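Is Gillis worth building after the February patch?
Posted in Hendard Mobile > Heroes and Teams
by mossyboots, Monday
14 replies | 2 shares
Last updated 9:40 pm

mossyboots
OK so I've been sitting on a pile of hero shards since before the patch and I can't decide. Everybody in my guild says Gillis is the best tank in Hendard right now and that I'm nuts for still running Sultana up front. But I have Sultana at 5 stars and Gillis would be starting from scratch. I'm free to play except for the monthly pass. My power is nothing special and I'm stuck on the second half of the Frost Road. What would you do?

pinkerton_ate_it
Gillis, no question. His shield scales off max health now instead of armor, and the gear you already have is probably all health anyway. I switched over the weekend and got through the Frost Road boss on my second try, with the same healer and the same two damage dealers I'd been failing with all month.

tallgrass
I'm going to be the grump here. Gillis is great IF you can get him to 3 stars, when the shield starts covering the whole team. Before that he's a big guy who stands there and gets poisoned. Sultana at 5 stars does real damage and her taunt has a shorter cooldown. I wouldn't touch her.

pinkerton_ate_it
Her taunt is shorter but it misses half the back row! Have you tried it in arena lately? Every team I fight has two archers sitting in the corner laughing at her.

tallgrass
Mossy didn't ask about arena, Mossy asked about the Frost Road. Different fights. There are no archers on the Frost Road until the very last stage.

mossyboots
I do play arena a little, mostly for the daily chest. I'm not good at it. How many shards is it to get Gillis to 3 stars, does anyone know offhand? The in-game screen only shows me the next star.

quietcorn
I kept a spreadsheet when I did mine (I know, I know). From nothing to 3 stars it took me 2449 gold coins in the guild shop, and that was on top of the shards I'd already gotten from the login calendar. If you skip the calendar shards it'll be more. The guild shop is the way to go, the diamond price is robbery.

mossyboots
Ouch. I was saving those for the Over event.

quietcorn
Then I'd wait. Over is coming back with the new skin and people forget how good she is with Sultana. The bleed stacks with the taunt, so everything that gets pulled in is already hurting. That's my main team and I'm past the Frost Road with it, for whatever that's worth.

pinkerton_ate_it
Over needs her weapon though. Without the weapon the bleed drops off after one turn and you've spent everything on a hero who tickles people. I made that mistake last spring and I'm still mad about it.

quietcorn
Fair, I forgot about the weapon. I got mine from a free chest so I never had to think about it.

tallgrass
Must be nice.

brrrcade
Jumping in from work so this will be quick. I've got both tanks built and I swap. Gillis for long fights, Sultana for anything with a timer. If I could only have one I'd say Gillis, but I wouldn't break the bank when you already have a finished tank. Put the coins into your healer! A lot of people stuck on that stretch have a healer who's way behind the rest of the team.

mossyboots
Uh, my healer is level 41 and everybody else is 60.

brrrcade
Well there you go.

tallgrass
Ha! OK, yes, fix that before you do anything else. I still say keep Sultana, but with a level 41 healer you could put a brick wall up front and lose.

pinkerton_ate_it
I take back nothing about Gillis. But yeah, level the healer.

mossyboots
All right, healer first, then I'll see how many coins are left when Over shows up. I'll come back and tell you how it went. Thanks everybody, even the grump. 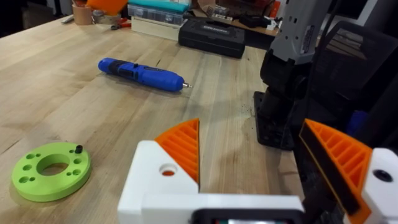

More threads in Heroes and Teams

Sultana gear: speed boots or health boots?
6 replies

Guild shop reset time moved again
22 replies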